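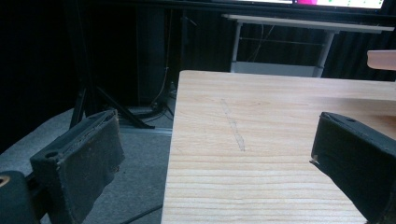
Markville workshop teaches by hand, one pass at a time

If you have ever shown a child how to butter bread by putting your own hand around theirs, you already understand a good part of what is going on at Stelumden, the small robotics outfit in Markville that opened its back room to visitors in September. The people there don't write out each movement for the machine. They pick up a gripper, hold it the way you would hold a big pair of tongs, and do the job themselves while a camera on the tool records what the fingers are facing.

Wendelin Widmer, who runs the sessions, was kind enough to let us stand behind him for most of a morning, and he talks the whole time he works — partly to visitors, partly (we suspect) to the gripper. The project is called Gemis, and it has 640 recorded passes to its name so far. The goal is 2,000 before anything is handed over to an arm.

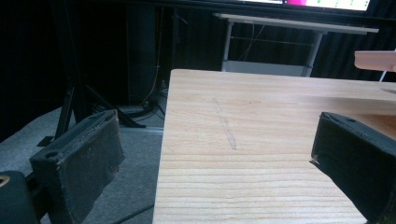

Widmer likes people to start slowly. A new person gets 24 tries at simply bringing the open fingers in over the wood and taking them away again, and only then moves on to picking things up. "Everybody wants to grab something right away," he told us, "and I was exactly the same, but the coming in is where the machine learns the most from you." The padding on the fingers has seen plenty of wear, and he is in no hurry to change it.

His colleague Wendelin Gisler (yes, two Wendelins, and the office has settled on last names) looks through the recordings in the afternoon and throws out the ones where somebody hesitated too long or bumped the table. She threw out 33 of them in one sitting last month, several of them her own, and was very cheerful about it.

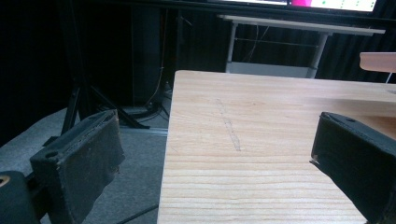
The open gripper over the pale wooden work surface at Stelumden.

The finished recordings will go to Sjöberg, the partner shop that is building the arm, and the first trial runs are planned for the winter. Until then the back room stays open to anyone who would like a turn with the gripper. Sessions start at 9 in the morning, no experience is needed, and Widmer asks only that you call ahead so there is a tool free when you come.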